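Unit 8: Two-Arm Handling of Small Parts
Course notes, S. Unnithan

Good practice for bench work with two arms starts with roles. One arm holds the part, the other inserts or removes. Write the roles on the run sheet before power-up, and don't swap them during a run. Keep arm speed at 10 percent until the first pass has been checked.

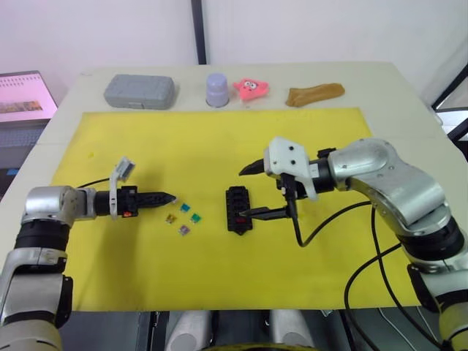
Fig. 1. Fuse block bench with both arms over the yellow mat.

Clear the mat of everything the task doesn't use. Items that must stay within reach go along the back edge.

Rules for the holding arm:

1. Grip the block by its ends. Don't close on the terminals.
2. Set grip force before contact. The Devadiga sheet allows 80 percent at most for plastic housings.
3. Hold until the other arm has backed off — a block released early can tip. 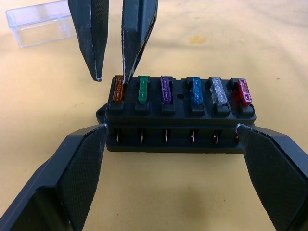

Rules for the inserting arm:

1. Approach from above, one fuse at a time.
2. Lay loose fuses flat with space between them, so that open fingers can come down on either side. 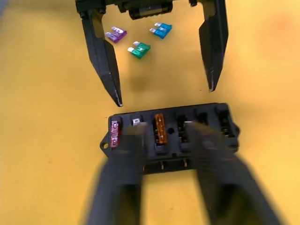

If a fuse sits crooked, stop and reseat it by hand with both arms paused. Do not press harder. Log each stop on the run sheet with the slot and fuse color.

Reading for next time: Brustton handout, page 85.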